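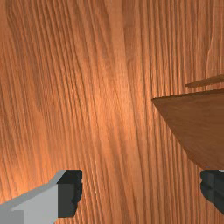

Trivmont Hard Wax Oil, satin

Trivmont is a hard wax oil for inside use, made for tables, worktops, shelves and doors. It goes into the wood and leaves a thin satin layer on top, so the grain stays easy to see and to feel with the hand.

Sizes: 600 ml and 4000 ml tin
Coverage: 38 square metres per large tin, one coat
Colours: clear, honey, dark brown

How to apply
Sand the wood and remove all dust. Stir the tin well, also from the bottom. Put a thin coat with a brush or a cotton cloth, always along the grain, and wipe away what is left after 15 minutes. Leave it overnight and then give the second coat. On old furniture test first in a hidden place - some old varnishes do not accept oil.

For doors we advise to take the door off the hinges and to oil both faces on the same day. If only one face is treated, the door can bend with the seasons. Do not forget the top and bottom edges.

Wet cloths with oil can catch fire by themselves. Put them in water before you throw them away.

Please note that the dark brown is stronger since we changed the pigment in August. If you must match an older piece, write to us and we will look if there are tins from the former mixing.
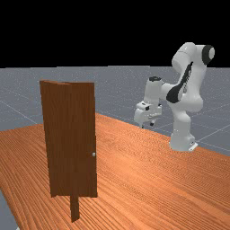 Unai Montoya writes that he gave two coats of the dark brown to his pantry door and the second one needed almost two nights to dry, as the room was cold. He would buy it again, but asks for a smaller tin for repairs.

A 250 ml tin is in preparation. Lomix brushes and cloths are sold separately.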